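Flurnano wrist camera kit: notes and data card

I wrote this to go with the folder of recordings I made while trying out the Flurnano, the little wrist camera and recorder kit that Sikent sells for two-finger grippers. Part review, part readme. If you only want to load the files, skip down to "What's in the folder". If you're thinking of buying one, start here, and forgive the rambling.

Why I got one

Our workshop in Devembridge does small packing jobs, mostly bottles, pouches and soft bags, and I wanted footage from right down at the fingers. The camera we had up on a pole was fine for seeing where the arm went and useless for seeing what the fingers were up to. Maite Llorente had used the earlier Flurnano on her own arm and liked it, so I borrowed hers for a weekend and then ordered my own in January.

Fitting it

You get the camera, a clamp, a short cable, a long cable and the recorder box. The clamp is lovely! Two screws and it sits square every time. The short cable is too short for any arm I've tried (use the long one, tie it down at the elbow, leave a generous loop). Set the tilt so both fingertips show in the bottom corners of the picture. The printed guide suggests tilting it further up, but then you lose the tips and you may as well go back to the pole.

The recorder starts by itself when it gets power, which caught me out, so the first few recordings have a lot of me wandering about in them. I've cut those.

What the pictures are like

Good when things are slow. Colours are a bit on the cool side under our lights, and pale walls go slightly blue-green. Clear plastic is the hard bit, as you'd expect: the room shows straight through it and you're left working from highlights and the label. When the bottle moves quickly you get proper smearing, and I've left those frames in on purpose, as they're the ones my own software trips over.
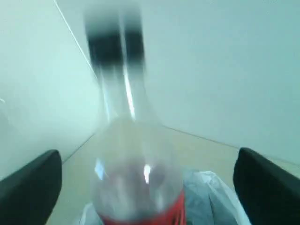

Clear bottle with a red label, moving fast, with a crumpled white bag next to it. Tagged "blur" and "bag".

You can cut the smearing down by shortening the exposure in the settings page (it's under Picture, then Advanced, then a second Advanced, don't ask me). I used the setting it came with for the whole folder so that it all matches. If anyone records a set with the short exposure I'd love to compare.

What's in the folder

2246 clips, each in its own numbered subfolder with the video, a text file of tags and the gripper opening as a plain table. The clips numbered below 100 were made with Maite's older camera, so treat them as a separate batch. Everything after that is mine.

Tags are typed by hand. Hugo Gallardo did the bottles and I did the bags, and we don't quite agree on what counts as "blur". He's stricter. I meant to go back and even it out and haven't. "Bag" means there's a bag anywhere in view, whether or not the fingers are holding it. There's no tag for a successful grip, so please don't guess one from the gripper opening: a squashed bottle and a missed bag can give you much the same number.

Known problems

The clock in the recorder drifts, so line the table up with the video using the first finger movement and ignore the timestamps. Přemysl Hájek wrote the small script called lineup that does this and it has worked on every clip I've thrown at it.

A few clips have a dropped frame near the start. They're listed in dropped.txt.

The recorder gets sulky when the card is nearly full and stops without a beep. Sikent's support people (quick and friendly, by the way) say to empty the card at 2000 clips. I now do it sooner.

Would I buy it again?

Yes, for the clamp alone. I also tried the Ibarra, which has a nicer settings page and a sharper picture, but it sticks out so far that I kept knocking it on the side of the packing bin. If your bin is wide and shallow you may well prefer it.

Using the files

Take them, use them, a mention is nice. Corrections to the tags are very welcome; send them to me or to Hugo, with the clip number please.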